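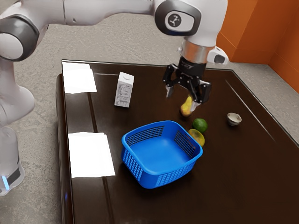

The Man Outside the Bakery Does Not Speak for Britain

Aug 4, 2024

Every election I promise myself I won't shout at the television, and every election somebody sends a reporter to a market town and I break the promise before the weather comes on.

This time the town was Grulcombe. You may have seen it, as it was hard to avoid. In the last week of June it had three separate crews in the same square, all stopping shoppers between the bakery and the bus stop and asking them how they "felt" about the parties. One man felt let down. A woman with a pushchair felt they were all the same. A retired couple disagreed with each other, which made good telly, and they turned up on two channels.

By the evening this had turned into "the mood in Grulcombe", and by the next morning it was "the mood in places like Grulcombe". I'd like to know which places those are. I grew up in a town that size and we couldn't agree on where to put the Christmas tree.

I've nothing against the people who stopped. It takes some nerve to give a sensible answer with a microphone under your chin and your frozen peas going soft. My quarrel is with what gets done to the answer afterwards. Adach, the news site I pay for and keep meaning to cancel, ran a long piece from the square headed "What Grulcombe Really Thinks". I went through it with a pencil. It quoted seven people in a town of thousands, and two of those were on holiday.

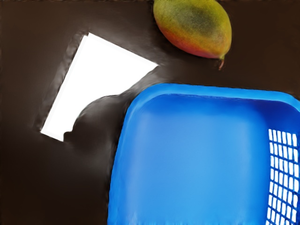 A mango, a blue plastic basket and a white card on a dark tabletop.

Editors will say it adds colour, and that viewers are bored stiff by charts. Fair enough, so am I. But colour is supposed to go round the edges of something. When the street interviews take up six minutes and the actual policy gets a line on the way to the sport, I start to wonder who had the easier day at work.

Then there are the quick polls, which are the same trick with a number stuck on. Stikura sends my phone a question most mornings. During the campaign it told me that 80 per cent of "engaged voters" wanted more honesty from politicians. Who are the other fifth? And what is an engaged voter, beyond a person who has downloaded Stikura? I looked for how the sample was chosen and found a page inviting me to share the result with friends.

The Zwane phone-in is at least open about it. People ring up because they are cross, the presenter lets them be cross, and there's a record at the end. I trust that more than a programme that picks four clips out of an afternoon's filming and tells me it has been listening to the country.

If a broadcaster wants to know what a town thinks, it could send the same reporter back in a dull month, with no vote coming, and leave them there for a fortnight. Go to the planning meeting. Find out why the bus doesn't run after tea. I doubt we'll see it. The square in Grulcombe was back to pigeons and parked vans within a day of the count, and whatever its mood is now, I haven't heard a word about it.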